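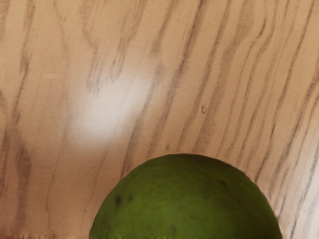 Nahansicht von oben: grüne Frucht auf der Holzplatte, links der Glanzfleck

Ticket 3443: Greifer rutscht beim Anheben der Frucht ab (Simulation)
Projekt: Trastance
Komponente: Greifplanung / Kontaktmodell
Status: in Bearbeitung
Eröffnet: 9. Juli 2024

Fehlerbild
Aufgabe ist »Frucht in die Schale legen«. Der Arm fährt sauber an, die Finger schließen, und beim Hochfahren bleibt die Frucht liegen oder kippt seitlich weg. In 60 von 200 Läufen reproduzierbar, also endlich mal ein Fehler, den man richtig jagen kann! Im Januar lief dieselbe Aufgabe noch ohne Auffälligkeiten, damals allerdings mit dem alten Fruchtmodell.

Umgebung
Physik: Prestance, Standardprofil
Szene: Holztisch, eine Frucht, eine Schale
Regler: Coltska, Greifkraft auf Vorgabe

Eintrag 1
Erster Verdacht war der helle Fleck auf der Tischplatte. Lichtquelle gedimmt, Läufe wiederholt, Quote unverändert. Die Segmentierung trennt Grün und Holz prima, die Maske sitzt. Schade, wäre eine schnelle Lösung gewesen.

Eintrag 2
Jetzt wird es spannend! An der Oberkante der Frucht sieht man im Nahbild kleine Facetten. Kollisionsnetz eingeblendet: deutlich gröber als das sichtbare Netz. Liegt ein Finger auf einer Kante statt auf einer Fläche, bleibt ein einziger Kontaktpunkt übrig und das Ding dreht sich heraus. Passt wunderbar zu den Logs, die Kontaktkraft springt kurz vor dem Abrutschen auf null.

Eintrag 3
Kollisionsnetz verfeinert, Reibwert der Fingerpolster unverändert gelassen, damit wir nur eine Sache auf einmal testen. Dann 30 Läufe mit zufälliger Drehung der Frucht: kein einziger Abrutscher. Riesenfreude hier!
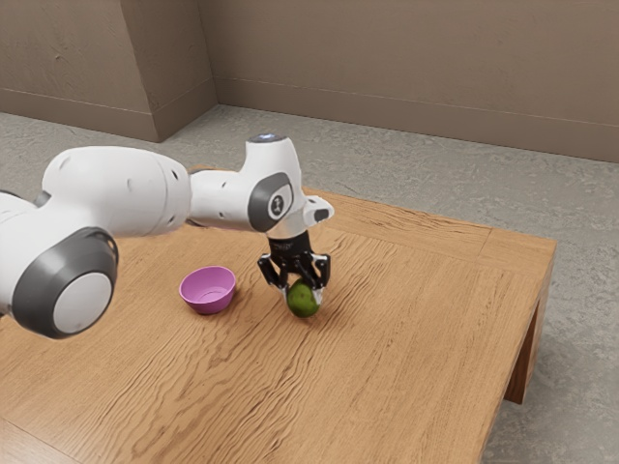 Arm am Greifpunkt, Frucht zwischen den Fingern, Schale noch leer

Offen
- Volle Serie mit 200 Läufen über Nacht
- Rechenzeit pro Schritt vergleichen, das feinere Netz kostet etwas
- Im Objektkatalog Shabalala nachsehen, ob andere runde Objekte dasselbe grobe Netz haben
- Warnung im Coltska-Log, wenn ein Finger nur einen Kontaktpunkt meldet

Ticket bleibt bis zum Ergebnis der Nachtserie offen.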